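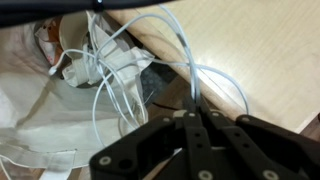

4.2 Where small things end up at home

Interviews in Budthorpe ran through June, 20 households, one visit each, mostly late afternoon when people were back from work. We asked the same thing every time: where do you put something down when you have no plan for it? Most pointed at a table before the question was over.

Talk was coded by the second author (Mizuno) and checked by the first (Matsuda). Total of 1,781 mentions of an object and a place. Of these, 1,231 named a flat surface at waist height. The rest were drawers, shelves, bags, window sills, the floor. Stairs came up more than we had planned for and had no code of their own, so they sit under "floor" in the tables. Not ideal.

Coding was done in Talteo. Two passes. Disagreements were talked through, and where we couldn't agree the mention was dropped.

Cleaning things were the hardest group to place. People called a cloth "put away" when it was folded, wherever it was. One woman in her sixties was firm on this: folded is away, crumpled is out. Her son, same kitchen, used "away" only for things behind a door. We kept both as given.

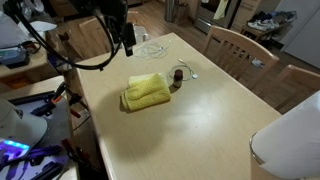
Bottles went the other way. Small ones, vitamins, drops and so on, were left in sight on purpose, and the reason given was nearly always memory. "If its in the cupboard I dont take it." Same pattern in homes with children, though there the spot moved higher up. Preda households (the newer estate, north side) have less counter space and used the dining table for this much more often then the older terraces did.

Cables: no settled place in any home. Respondents laughed at the question or got a bit short with us. Several kept a box for them and did not use the box. Kitchen tools such as strainers had a fixed hook or drawer in nearly every home but were still named as "on the table" when we asked about right now, today.

We also tried a short diary, one page, filled in before bed. Return was poor. Those we did get back matched the interviews on surfaces but not on time of day; diaries put the peak after dinner, interviews put it at coming home. We trust the diaries a little more here, for what its worth, as people wrote them the same evening.

Figure 3. Household items on a dining table: coiled white cable, round mesh strainer, small amber bottle, folded yellow cloth, with a roll of paper towels toward the back.
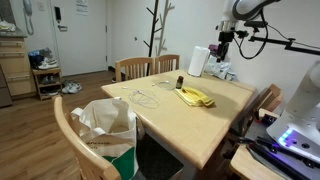

4.3 Limits

One town, one month. The Zimarex storage survey used 200 homes and a closed list of places, so our counts can't be set side by side with theirs. Our visits were arranged ahead, and some tidying before we came is likely. Two people told us so. We did not ask the others, and should have.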